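Chapter 7
Getting Supplies to Public Hospitals

Learning goals

After reading this chapter you should be able to explain how a government decides which hospitals receive new equipment, describe the steps between a purchase order and a working ward, and read a simple allocation table.

7.1 The Batow district

Most of this chapter follows one district, Batow, through a single round of equipment purchasing. Batow has one general hospital, at Skeltthorpe, and 40 smaller health centers that send patients to it. In June the district health office asked every site to report what it had in working order and what it needed replaced. The replies listed 3142 items. Of these, 2712 were judged fit for use by the people who worked with them every day. The rest were broken, missing parts, or too old to be repaired.

A list of this kind looks simple, but it takes a lot of work to produce. One center may call an infusion pump "working" when its battery is dead, as long as it runs from the wall. Another will write the same pump off. Before any money is spent, the district has to settle what its words mean. 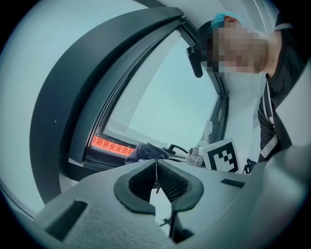

District inventories usually leave out small items, and Batow's was no exception. The form asked for beds, monitors, pumps and oxygen equipment. It had no line for gloves, masks or light blue disposable caps like the one the man is wearing, although a treatment room can run out of these long before a bed wears out. Items that are used once and thrown away are called consumables. They are paid for from the running budget, while beds and machines come from the capital budget. The two budgets are approved at different times of the year, and a hospital can easily receive one without the other.

7.2 From order to ward

Batow placed its main order with Geraghty, a regional supplier, on 16th February. The contract covered 837 items in three deliveries. Each delivery went first to a central store, where the goods were checked against the order and given a number. Only then were they sent out.

The central store is a common feature of public systems. It makes theft and error easier to spot, but it adds time. In Batow the extra step took around two weeks per delivery. Some managers wanted goods sent straight to the wards. Others pointed out that an earlier supplier, Meltis, had done this and that the district still could not say where several of its machines had ended up.

Installation is the last step and the one most often left out of the price. A building has to be ready for what arrives. Doors must be wide enough, power outlets must be in the right place, and the room must have a proper flow of air - something older centers often lack.

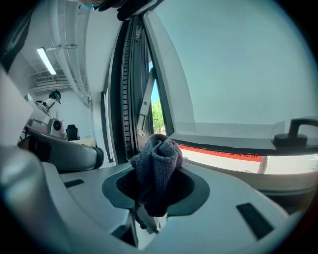 Figure 7.2 Open window with a dark gray frame and a slim metal hinge arm.

Opening windows is the cheapest form of ventilation and is still the main one in many health centers. It costs nothing to run, but it depends on the weather and on someone remembering to do it. Mechanical systems are more reliable and need filters, power and trained staff. Section 7.5 compares the costs of both.

Key terms

Allocation: the sharing out of a limited supply among several sites.
Capital budget: money set aside for buildings and long-lasting equipment.
Consumables: supplies that are used up in daily work.
Central store: a single point where goods are received, checked and recorded.

7.3 Who gets what first

When there is not enough for everyone, the district needs a rule. Batow considered two. Under the first, each site would receive a share based on the number of patients it saw in the past year. Under the second, sites with the most broken equipment would come first. The rules give very different results, and Table 7.1 sets them side by side.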